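Dalora Ice Arena – Pre-Season Rink Safety Checklist, with Comments
Inspected 9/15/21 by Helge Dahlgren and Morven Sutherland 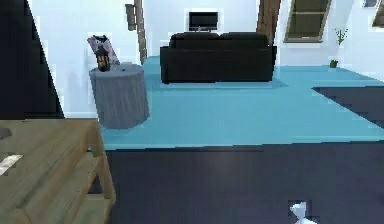

Low wooden unit with a lower shelf, seen from above.

Items are marked OK, FIX or WATCH. FIX items must be closed out before the first team practice. WATCH items stay open and get looked at again at the next walk-through. Comments are initialed.

1. BOARDS AND GLASS

1.1 Dasher boards tight, no movement at the joints – OK
Pushed by hand all the way around. (HD)

1.2 Kick plate flush, no raised screws – FIX
Two screws standing up behind the north goal line. Same spot as in May. The wood behind them is stripped, so longer screws are not going to hold. Needs a new backing block. (HD)

1.3 Glass seated, no chips or cracks – WATCH
Small chip low on the pane next to the visitors' penalty box. It has not grown. Replacement pane is in the store room. (MS)

1.4 Bench and penalty box doors latch from inside – FIX
Home bench door, defense end, pops open when the boards next to it are hit. Latch plate is bent. Please do not tape it shut. Players need to get off the ice through that door. (MS)

1.5 Protective netting, both ends – OK
South net was re-tied over the summer. Cables are tight. (HD)

2. ICE SURFACE AND GOALS

2.1 Ice depth even – OK
A little thick in the corners, as usual for the first weeks. Niall will edge it down. (HD)

2.2 Goal pegs hold and release – WATCH
Pegs on the south goal release properly. The north goal sticks on one side. Ream the hole again and retest with the frame on. (HD)

2.3 Goal frames, no sharp edges, padding in place – OK
Skirt padding on the practice goals is worn but still covers the base. (MS)

3. RESURFACER AND ICE PLANT

3.1 Resurfacer brakes, lights, backup alarm – OK

3.2 Blade change tools and gloves stored together – FIX
Gloves missing. Blade changes are on hold until a cut-resistant pair is back on the hook. Senga has ordered from Zisar. (HD)

3.3 Ammonia detector tested – OK
Alarm sounded at the panel and in the lobby. The service tech signed the card on the plant room door. (HD)

3.4 Carbon monoxide readings during resurfacing – OK
Read at both benches and in the front row with the exhaust fans running. Keep the fans on for every flood, including late-night rentals. (MS)

3.5 Plant room clear of stored items – FIX
Old Flurko league banners and a stack of stick racks in front of the electrical panel. The panel has to stay clear at all times. This was raised last season too. (MS)

4. LOCKER ROOMS AND HALLWAYS

4.1 Rubber matting flat, no curled edges – FIX
Curled seam outside Room 2. A skate toe will catch it. Glue or replace. (MS)

4.2 Hooks, benches and shelving secure – WATCH
Bench in Room 4 rocks a little. Bolts tightened, check again after the first tournament. (HD)

4.3 Showers, hot water, drains – OK
Ran all of them. Room 3 is slow to warm up. (MS)

5. SPECTATOR AREAS

5.1 Bleacher rails and steps – OK
The east stand dates from 1930 and has the original steps. The nosing strips were painted yellow again this summer and show up well. (HD)

5.2 Exit lights and doors – FIX
Exit light over the northeast door is out on battery. Works on house power only. (HD)

5.3 Occupancy sign posted – OK
Upstairs viewing room is posted for 50. The Rennie Cup crowd went over that last year, so a staff member should be on the stairs for those games. (MS)

6. FIRST AID AND EMERGENCY

6.1 AED charged, pads in date – OK

6.2 First aid kits stocked – FIX
Scorer's table kit is short on gauze and has no ice packs. Lobby kit is full. (MS)

6.3 Stretcher route from ice to ambulance door – OK
Walked it with the stretcher. The double doors need both bolts pulled, and the top one is stiff. Coaches should be shown how before the season. (HD)

FOLLOW-UP
Niall Baird: 1.2, 1.4, 2.2, 4.1
Senga Morrison: 3.2, 6.2
Jeanie Guthrie: 3.5, 5.2

Send a note to Jeanie when an item is done and she will update the copy on the office wall. Items 1.4 and 5.2 come first.

Related
Resurfacer Daily Log Sheet
Bench Door and Latch Repair Notes
Rennie Cup Game Day Staffing
Locker Room Assignments and Key Sign-Out

Contact the rink office | © 2021 Dalora Ice Arena | Back to top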